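House rules for fridge tasks: grip and lid policy
Started by serpil_y, May 2023

serpil_y wrote:
I'm rewriting our good-practice sheet for kitchen arms and I'm so happy with how it's shaping up! Draft rule 4: open glass bowls get gripped low on the rim and move slower than anything with a lid.

sauer wrote:
Love it, but I'd ban open bowls over a fridge drawer, period. One tilt and you're scrubbing plastic.

e_keskin wrote:
Disagree! People keep open bowls in their fridges. We logged 143 bowl runs in April, and a ban would have thrown out the most useful ones. Glass bowl, chunky red food, bag right next to it, I want all of that covered by the rule:
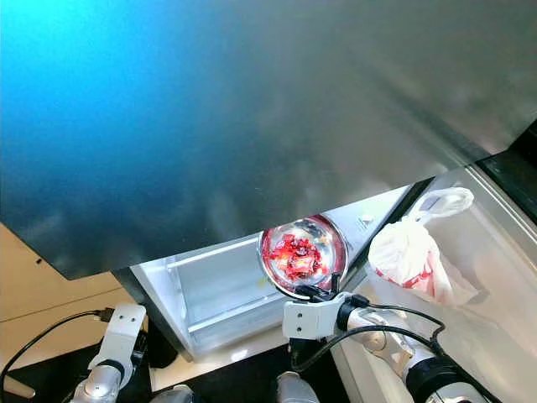
Reply #4
sauer wrote:
Okay, then add a minimum gap to soft stuff like bags. Handles snag.

serpil_y wrote:
Ooh yes, adding that tonight. Any takers for picking the distance?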